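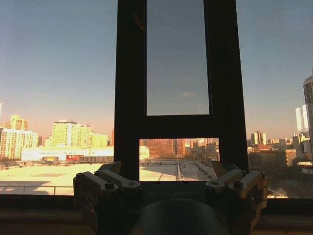 Residents of Vulby Court say they've waited years for a good night's sleep, and one wrote to us that she can finally hear her own kettle over the traffic.

Oct 14, 2021

Kellov Housing Co-operative is thrilled to share that its quiet homes program has wrapped up its first stage, with 1,060 flats across 13 buildings now fitted with new seals and heavier glazing! Work began in February, and Jakuvetti Glass kept things moving through a long, wet winter (thank you to every neighbour who put up with the drilling).

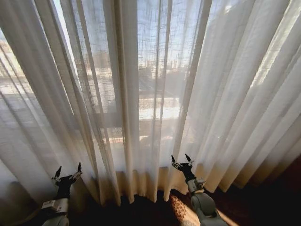 Daylight through sheer curtains, with buildings beyond.

Stage 2 starts at Ingvarsson Street, where tenants have already picked their colours for the stairwells. Letters with access times will go out to each household, and anyone who works nights can ask for a later visit. There is no cost to tenants at any stage.

Enquiries: Kellov Housing Co-operative, Vulby office.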